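Care of Household Linens: Folding and Storing Towels
Tindia Residents' Handbook, Household Section
Prepared by Clyde Esposito
14 shares | 2 comments

Residents are asked to fold towels on a table before returning them to the linen room. The method set out in this section applies to fleece and plush towels as well as to ordinary cotton ones.

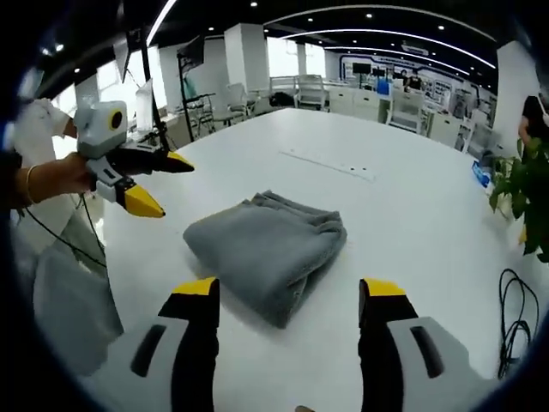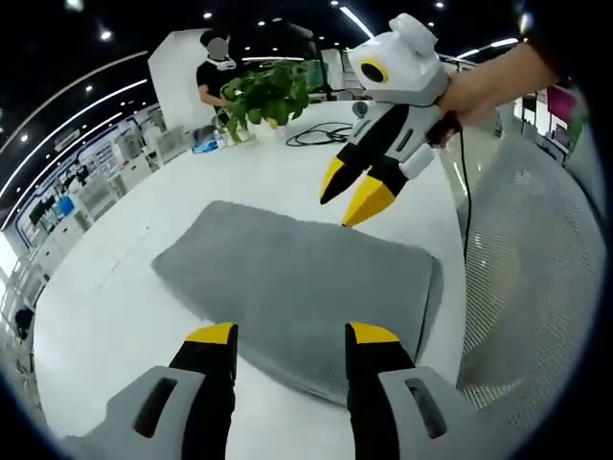 Gray towel on a white table: folded in the first picture, spread flat in the second.

Reading time: 2 minutes

Preparing the surface

A table is preferable to a bed or a sofa. Wipe the top with a damp cloth and dry it fully. Plants, cords and small items may remain at the far side, provided that the towel can be opened to its full size without touching them. Dark fleece picks up lint readily, and pale fleece should be folded first when both are in the same load.

Folding

Towels must be completely dry. A thick towel may feel dry on the face while the hem is still damp, so the hem should be checked by hand.

1. Lay the towel flat and smooth it from the center toward the edges with the palm. Do not pull at the corners of a plush towel, as the hem will stretch over time.
2. Bring one short side over to meet the other and align the corners.
3. Fold in half once more in the same direction.
4. Turn the towel and fold it to the width of the shelf.
5. Tuck in any loose corner before the towel is placed on the stack.

Light rumpling of the top layer is acceptable. Plush fabric does not hold a crease in the way that cotton does, and it should not be pressed with an iron to obtain one.

Storage

Stacks are to be placed with the folded edge facing out. Heavy towels belong on the lower shelves of the Plorneto cabinets, and hand towels on the upper shelves. Each shelf in the linen room is marked with the name of the floor it serves. Towels of 500 grams or more should not be stacked above shoulder height.

Freshly laundered towels go to the bottom of the stack so that all are used in turn. Scented sachets are not permitted in the shared cabinets. Residents who prefer them may use them in their own closets.

Worn towels

A towel with a frayed hem may be left in the mending basket beside the Jakico dryer. Towels beyond repair are cut down for cleaning cloths each August. Bath mats with a rubber backing are covered in the section on floor coverings and should not be placed in the same basket.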